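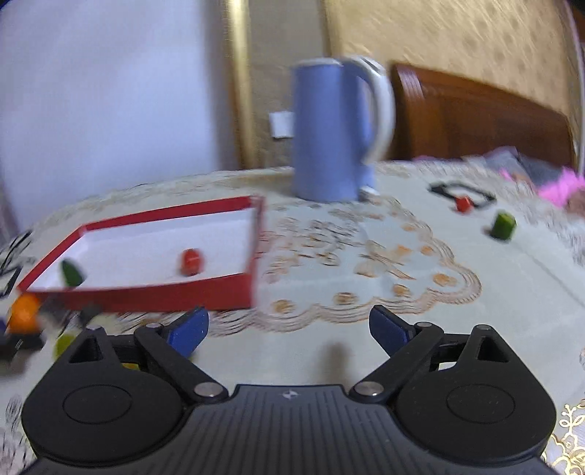
About Vivthorpe

Vivthorpe is a play and homework room for children aged three to nine, with a kitchen table for the adults who bring them. We are on the ground floor at Larent Court, one door down from the laundry. Cempaka Tambunan opened it in her own front room and moved it here when the families on her street outgrew the space.

What we do

Children come in after school and stay until 6:30 p.m. They get a snack, a place to do homework, and time to play. We don't run lessons. There is always one staff member at the table and one on the floor.

Parents and grandparents are welcome to stay. Tea is free. The kettle is for adults only, and children ask a grown-up when they want something warm.

The toys

Most of what we own is simple: blocks, balls, trays for sorting, and fabric for dressing up. We buy used when we can. Our first big purchase was a set of 50 wooden cubes from Mandagi, a toy shop that was closing, and we still have most of them. The lending shelf now lists 2,966 items, counting every puzzle and picture book. A family can take home two at a time for two weeks.

Small parts are kept away from the under-fours. If your child finds a piece at home that looks like ours, please put it in the return box by the door.

Putting things away

Cleanup starts at 6:10. Blocks go back in the trays, balls go in the net, and cloths are folded or sent next door to be washed. Older children wipe the table. The little ones match colors, and that takes longer, so they start first.

Fees and hours

An afternoon costs $12, snack included. A lending card is $99 a year and covers everyone in the household. We close for one week in November to repair toys and repaint shelves.

Who we are

Cempaka runs the room and does the ordering. Four part-time staff work with her, all trained in first aid. Our rent is partly paid by Fastlow, the hardware store across the street, which gave us $1,000 for shelving when we moved in and has helped each year after that.

To visit, come by any afternoon after 3:00 and ring the lower bell.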